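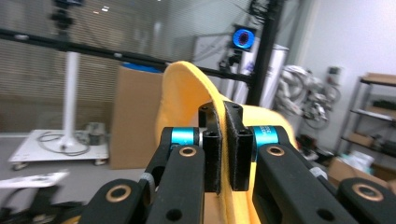

5 Folding and storing soft items

This section covers the cloths, covers and other soft goods used at the work table in the Brodness workroom. Read Section 2 first if the table has not been leveled. Washing instructions are on the Wadetti care sheet and are not repeated in this guide.

5.1 Before you start

1. Clear the table top. Move tools, cups and paper to the shelving unit.

2. Wipe the surface with a damp cloth and let it dry. Do not use scouring powder. Light scuffs in the white top are normal and will not mark fabric.

3. Run your palm over the top and along the edges. If you feel grit or a rough spot, wipe again before putting any fabric down.

4. Move loose cables away from the folding area. A cable that has to cross the table should lie flat, near one edge.

5. Keep at least 600 mm of clear floor on the side where you will stand. Push stools back under the desk.

CAUTION: Do not fold or shake out fabric over an open box of packing material. Loose fill clings to soft cloth and is slow to pick off.

5.2 Folding a flat cloth

1. Lay the cloth on the table with the better side down. If one edge has a label, turn that edge toward you.

2. Smooth it from the middle outward with both hands. Do not pull at the corners. Soft weaves stretch and the cloth will no longer fold square.

3. Bring the far edge over to meet the near edge. Line up the corners before you let go.

4. Press the fold lightly with the side of your hand.

5. Fold again, left to right. Stop here for small cloths.

6. For large cloths, fold in thirds toward you and turn the bundle over so the loose edge is underneath.

Note: If the cloth slides while you fold it, hold the finished edge down with one hand and work with the other. Do not use clips or pins on the Zudier covers.

To lift a cloth off the table, take hold of it at a fold and raise it slowly until the rest hangs free. A cloth lifted by a single layer tends to open up again.

5.3 Items that do not lie flat

Some soft items have a ring, a rim or a gathered opening. These are not folded in the same way.

1. Set the item down with its opening facing up.

2. Push the sides in gently until it sits by itself.

3. Place it at a corner of the table, out of the folding area, until the flat items are finished.

4. Store it on top of the stack or on its own. Do not put weight on it.

5.4 Arranging the room

The work table is meant to be used with the desk and the shelving within easy reach. The desk is for the computer and the item list. It should not be used for folding, even when the screens are off.
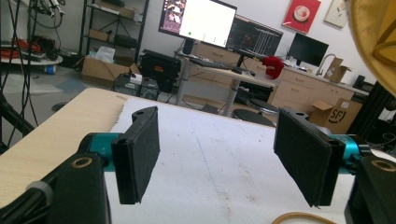

White work table, with the standing desk and shelving behind it.

1. Leave a clear path from the work table to the shelves. Boxes and equipment cases can stand on the floor in front of the shelving as long as they do not block it.

2. Close boxes that are not in use.

3. Gather spare cables on the side table. Coil each one separately and tie it before putting it away.

4. Set the desk to a height where the list can be read while standing.

CAUTION: Check for cables underneath before you raise or lower the desk. Stools must be clear of the desk frame.

5.5 Storing

1. Stack folded items by size, largest at the bottom. Do not stack more than 20 in one box.

2. Face all the folds the same way.

3. Write the item type on the short side of the box, then place the box on the shelf with that side out.

4. Enter the box in the item list. Use the names already in the list and do not add new ones for the same item.

Items stored for over 5 months should be taken out, shaken and refolded along different lines. The Kuzmenko table covers crease more quickly and are better rolled.

Corrections to this section go to Ustyna Lysenko.

Section last revised 2023-07-21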